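Taking Care of a Baseball Glove at Home

Posted 2020-06-29 by Guilan Shao

My son's glove spent the winter in the trunk of my car, and when I pulled it out in February it felt like a piece of toast. I've been fussing over gloves at the kitchen table ever since (mine, his, two from the neighbors) and people on the team keep asking me what I do, so I'm writing it all down in one place.

Clean it first

Knock the dirt out with a dry brush. I use an old shoe brush, but a soft toothbrush is better for getting down into the lacing and around the web. Then wipe the whole thing with a barely damp cloth. If there's caked infield clay in the palm, put a little saddle soap on the cloth and go in small circles, then wipe again with a clean one.

Don't ever run a glove under the faucet. I did that once with my old Hison first baseman's mitt and it took four days to dry and came out shaped like a taco.

Go easy on the conditioner

Most people drown their gloves. A dab the size of a dime does the palm, another does the back, and what's left on the rag is plenty for the fingers. Rub it in, leave it overnight, and wipe off whatever is sitting on the surface in the morning. I like the Mösli balm that comes in the flat tin, mainly because it doesn't smell like a gas station. Twice a season is enough for a kid's glove. If it starts feeling heavy, you've overdone it, and you just have to play with it until it lightens up.

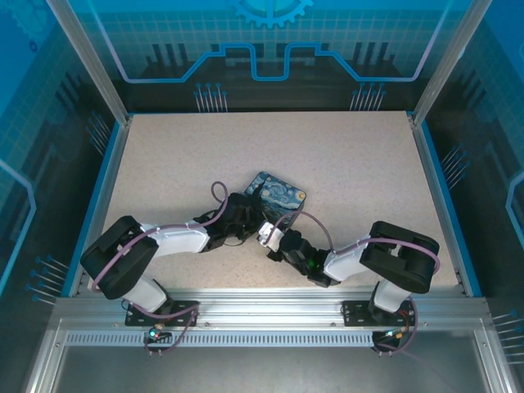
Tighten the laces

Start at the heel and work toward the web, pulling the slack along as you go, same as you would with a skate. You can buy a lacing needle, but a loop of thin wire bent double works fine! Tie off with a square knot and leave an inch or so of tail. If a lace has gone thin or crunchy, replace it before it snaps on you in the fourth inning. Take a photo of the old lacing before you pull it out. Seriously, the web patterns are a maze.

Dry it the slow way

After a rainy game, stuff the glove loosely with newspaper, put it on a shelf away from the heater, and change the paper before bed. No hair dryer, no oven, no dashboard.

Store it with a ball in it

Ball in the pocket, a wide rubber band or an old belt around the outside, and somewhere in the house where the temperature stays put. We keep ours on a hook by the back door. A softball in a baseball glove will stretch the pocket too wide, so match them up.

Next time I'll get into bats and grip tape, which is a whole other mess.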